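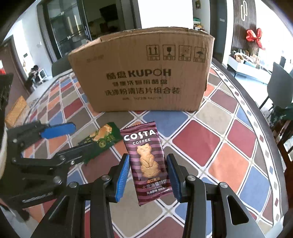

零食柜的圆桌

我学中文已经很多年了,最喜欢的课本是零食的包装纸。办公室的茶水间有一张圆桌,同事们出差或者回家以后,会把带来的小点心放在桌上,谁想吃就拿。桌布是格子的,砖红、橙色、灰蓝、浅粉,都混在一起,边上还有一圈深色的花边。紫色的小袋是COSTA COFFEE的饼干,中间画着一只坐着的猫,尾巴卷起来,下面写“大黄油猫酪饼”。这个名字我读了几遍,“猫酪”两个字在词典里没有找到,我想是把“奶酪”和猫放在一起的玩笑,但是我不敢肯定。上面还有“进口黄油”四个字,这个我马上就懂了。旁边的深绿色小袋印着烤成金黄色的点心,字也是金色的,和格子桌布放在一起很好看。

这一页是我给我们的零食桌做的小相册。从去年10月开始,我每次看到有意思的包装就记下来,写一两句话。我的中文写得慢,如果有错误,请大家原谅,也请告诉我。

关于小袋子

我来中国以前,习惯买大包的饼干,打开以后要用夹子夹住,过几天还是会软。独立小包装对一个人很方便,放在包里也不会碎得太厉害。缺点是包装纸比较多,所以我们在桌子下面放了2个盒子,一个放干净的包装纸,一个放别的垃圾。

关于名字

我收集的词现在有42个。“酥”、“脆”、“糯”、“绵”,在我的母语里常常只能用一两个词来翻译。我最难分清的是“酥”和“脆”。同事解释说,酥的东西一咬就散,脆的东西一咬有声音。我觉得这个解释很清楚,以后就照这个办法来吃,吃的时候要安静地听。

关于黄油饼干

我外婆每年冬天都烤黄油饼干,用的是鹅形和星形的模子,猫形的她没有。做一次大约要760克面粉,烤好以后放在铁盒里,过两个星期才允许我们吃。她说放一放味道更好。我和妹妹当然等不到两个星期,每天晚上偷拿一块,再把上面一层重新摆好。

关于配什么喝

黄油味重的饼干,我喜欢配不加糖的红茶。坐在我对面的同事只喝热水,她说这样才能尝出饼干本来的味道。我试过一次,她说得有道理,不过我还是回到了红茶。咸的点心我配绿茶,下午四点以后就不喝了,不然晚上睡不着。

关于桌布

常常有人问桌布是在哪里买的。我不知道,我来上班的时候它已经在了。饼干渣落在格子上不太看得出来,所以请大家吃完以后用手摸一下桌面,再用湿布擦。洗桌布的时候请用冷水,不要和白色的毛巾一起洗。

几个小规矩

放在桌上的东西都可以拿,不用问。想留给自己的,请放进柜子,写上名字。如果点心里有花生或者别的坚果,请把配料那一面朝上放,我们组有一位同事过敏。最后一块也可以吃,不需要客气,我用了很长时间才学会这一点。

下一次我想写月饼的盒子和各种糖纸。如果您有旧的包装纸,只要是干净的、平的,请放在我的桌上,靠窗户的那一张。

Kristýna Bednárik
2020年3月9日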